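Diary, April. The pot and the plate

Before the first shift, 6.30

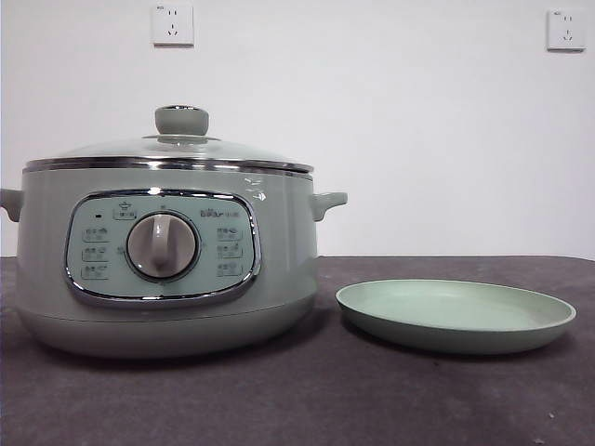

Morning

I came early to Gollstead today, before the others, so I could have a coffee alone. Station four was set for the day with the green cooker, the one with the glass lid, and the green plate beside it. I know this cooker better than the one in my own kitchen. The dial, the two small handles at the sides, the knob on the lid. In the winter I would lift this lid by hand the whole day, put it back, wipe it, write a line in the book, and lift it again. Now the Lenon arm does the lifting and I sit at the desk behind the glass and watch.

We test kitchen goods for shops and for people who import them. A lid must go on and come off 1,000 times and still sit properly. A dial must turn more than that. It was always dull work and I will not pretend that I loved it. My wrist was bad all last year, and since February it does not hurt at night. I want to write this down because on other evenings I write only complaints.

My part of the day is now like this. I check that the pot stands on its place and that the plate is on its place, I compare with the sheet, and I press start. If the arm puts the lid down crooked, it stops and my screen turns yellow. I go in, I put the lid right, I go out, I press start again. Yesterday evening the counter for this cooker was at 2,097 and I must add this number to the report for Bustos, who wait for it since last week.

What I did not expect is how much I miss the noise of the people. When we did it by hand there were six of us at the long tables and we talked all the time, about children, buses, what to do with too many courgettes. The hands worked and the mouth was free. Now we are three in the day, and each one sits at a different desk, because the screens are in different corners. The other three were moved to Packing. They were not sent away, I must be fair, it was promised and the promise was kept. But Packing has its lunch 30 minutes before ours, so we meet only in the corridor, they with full stomachs and we with empty ones.

Midday

Yellow screen four times before lunch. I think the lid was placed too near to one side at the start, and this was my mistake and not the machine's. The new form has a box for "operator error" and a box for "system error", and I stood a long time with the pen. In the old book there was only a line for remarks. I ticked the first box. The supervisor said that it goes only into the statistics and has nothing to do with us personally. Maybe it is so. I would like to see these statistics once.

There was also a short meeting about the Havum plan. From summer one person should look after two arms, later perhaps three. Somebody asked if the pay will go up when one person looks after three arms. The answer was that the question is noted. We get 40 hours of training for it, in working time, and at the end a paper with a stamp. I put my name on the list. I am not young but I learn quickly when something is shown to me properly, and slowly when it is only sent to me in a file.

Evening

One thing I was glad about. The arm finished its run in the afternoon and after it I still had to check the lid by hand, because the customer wants a person to say how it feels. The machine measures the force, but the word "loose" or "stiff" must come from one of us. I closed my eyes and moved the knob a little left and right, as I did in the old days. I wrote "firm, very small play". The younger colleague asked how I know it is small and not medium. I could not explain it well, so I let her try ours and then an old lid from the shelf, and she understood at once.

I should ask if this can be a part of the training too. I will write it on a paper tomorrow, in good sentences, and give it in before the list is closed.

Bought bread and onions. Must call the dentist.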